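Manipulation Practicum, Unit 4: Comparing Hand-Held Grippers
Notes to go with the lecture by Youssra Erraji
Lab sessions with Arif Kodikara

Before we get going, a word about the reading. Several of you wrote to ask whether the chapter on force closure is required for this unit. It would help you, and I'd love for everyone to read it sooner or later, but you can get through this week without it. What you do need is the short handout on finger geometry from Unit 3, and your own notes from the day we passed the fingertips around the room.

1. What we are comparing, and why it is harder than it sounds

Last unit we compared grippers bolted to an arm. That was fairly comfortable, in a way, as the arm does the same thing every time and whatever changes must come from the gripper (or from the table getting bumped, which we'll come back to). This week we take the arm away and hold the grippers in our own hands. You squeeze, the jaws close, and your wrist does all the rest.

The trouble is that people are wonderfully good at making a bad tool look fine. Give someone a gripper with jaws that are a little too short and by the fifth try they will have tilted their wrist, slowed down, and found some clever angle that covers for it. You won't feel yourself doing this. I have been at it for years and I still don't. So a good part of this unit is really about measuring the person and the gripper together, and then trying to pull the two apart afterward.

We have two models for the lab. The Briker has short, stiff jaws and a light squeeze. The Liltow has longer jaws with some give in them, and it takes more effort to close all the way. Please don't read the maker's claims before your session. I would like you to come in without a favorite, or at least without one that somebody else picked for you.

2. Vocabulary for this unit

Stroke: the full distance the jaws travel from open to closed. We write it in millimeters and we measure it at the tips, never at the base.

Backlash: the little bit of handle movement you can make before the jaws start to move. Everyone has felt this in an old steering wheel.

Regrasp: letting go and taking hold again before the object has left its starting place. A regrasp is not a failure, but it does get written down.

Handover: passing an object from one gripper to the other with no table contact in between. Resting the object on the table for a moment, even a very short moment, makes it a place-and-pick and it goes in the other column.

Assist: using anything other than the jaws. The side of the housing counts. So does your pinky, and yes, we have seen that.

3. The tasks

Each pair of students will do 23 trials per gripper model. The first 4 are for warming up and are thrown out, leaving 19 that go into the analysis. Please record the warm-up trials anyway, as the learning curve is interesting in itself and Arif has a soft spot for it.

Task A is a plain pick and place with a foam block. It is meant to be dull. If you get strange numbers on Task A, stop and check the jaw alignment before going any further, and save yourself a long afternoon.

Task B uses paper cups. A paper cup is a lovely test object because it tells on you right away: squeeze too hard and the wall creases, squeeze too little and it slides. The rim is stiffer than the wall, so where you take hold matters a great deal, and the two gripper models seem to push people toward different places. Write down rim or wall for every single grasp. A cup that has creased goes out of the test and a fresh one comes in.

Task C is the two-handed version, with a gripper in each hand. One gripper steadies and the other one pulls, or turns, or receives. We do this one last because it asks the most of you, and because the cables start to matter. With one gripper you hardly notice the cable. With two, they have to be laid out so that neither one crosses your working area, and I'd encourage you to spend a minute on that before each block of trials – it will feel fussy, and your data will be better for it.
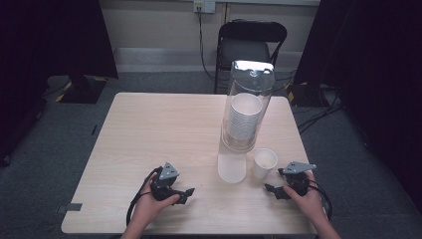 Figure 4.1. A gripper in each hand, jaws facing in, with the stack of paper cups in its clear container and a single cup on the table.

A few things to discuss with your partner before you come to the lab. How far apart should the two sets of jaws be when a trial starts? We have not fixed this for you, on purpose, and I want each pair to choose a distance, write it down, and stick with it. Think too about which way the plates on top should point. Two grippers that match will still behave differently in the left hand and the right, and turning one a little outward changes how your elbow sits.

4. What the recording gives you, and what it leaves out

The Ragab logger saves jaw opening and time. A full session comes to more than 4000 lines, so please don't try to read it by eye. The plotting script on the course page (it is called Clamau, for reasons lost to an earlier semester) will draw the opening curve for each trial and mark every place where the jaws reversed direction.

Reversals are a handy stand-in for hesitation, though a rough one. The logger has no idea whether you were holding a cup or holding air. It also knows nothing about your wrist, so pair it with your written notes every time. Trials with no written note can't be used, even if the curve looks beautiful.

5. To hand in

One table per pair, with both grippers side by side, and a page of writing on where you think the person ends and the gripper begins. Say which model you preferred after the warm-up and which you preferred at the end. If the answer changed, tell me at which trial you noticed.

Arif is in the lab most mornings in May and is happy to check your jaw alignment if you catch him before 11. Spare cups are in the cabinet under the sink.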